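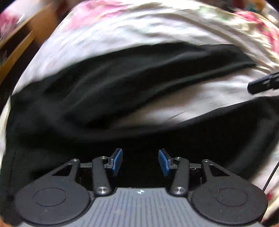

*Slide 1. Approach to dark fabric on a floral bed cover, fingers open.*

Talk notes, Kakent workshop, January 2026

- Title: learning to handle bedding from hand-held gripper recordings.
- Say up front that the Siltano set has 364 recordings, all made in ordinary bedrooms. We kept 246 for training and held out 29. The rest had tracking gaps.
- The policy sees wrist views only. Nothing overhead.
- Motion blur stays in. We tried dropping blurred frames in April and the policy got worse at the approach — it had never seen fast motion.

Slide 2: the pinch

- Black fabric between two blue pads. Point at the contact.
- Second gripper at upper right. Left and right are recorded together and share one clock.
- We label a grasp from finger width plus image. Width alone fails on thin cloth, where closed on fabric and closed on nothing read almost the same.
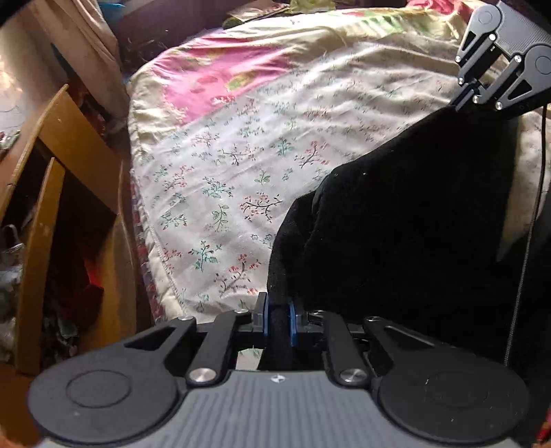
## Slide 3: finding an edge

- Hardest part of the task. Dark cloth shows few folds, and pale cloth with a print pulls attention to the print.
- Hrnčiar baseline picks one grasp point and commits. Ours predicts a short motion and looks again.
- Next view: black band with cream fabric above and below it, pads open. Ask the room where they would grasp, wait a few seconds.
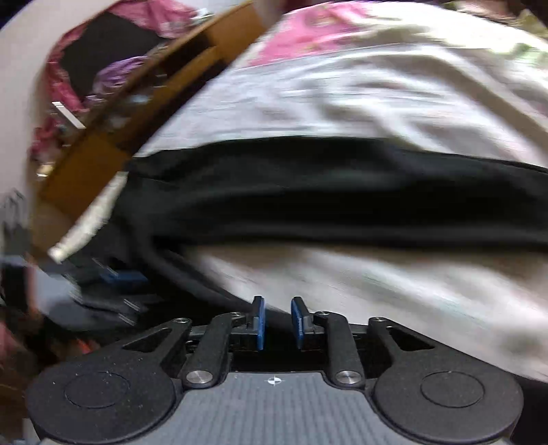 ## Slide 4: training and limits

- 2000 steps of fine-tuning from the Sakevell checkpoint. Same settings for every run.
- Held-out recordings test prediction only. Robot trials are a separate table — don't mix them up.
- Skip the loss curves if short on time. Go to questions.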